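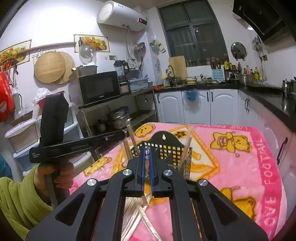

Fig. 1. Wrapped wooden chopsticks and black basket.

Waste in the school cafeteria, by Svatopluk Lukáč

We asked 98 students what they throw out at lunch. Most said napkins, then chopsticks and sauce packets. Did the survey in July so summer school only, small sample. 10 didn't finish the form. Kitchen staff told us the wrappers go in regular trash, no seperate bin.

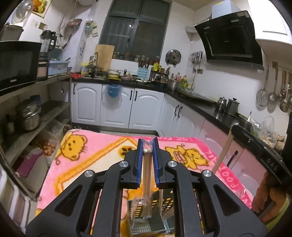

Fig. 2. Chopsticks in clear plastic, basket on table.

Next: two bins by the door for 4 weeks, weigh both at 2 pm. Still need a scale. Teh posters are done.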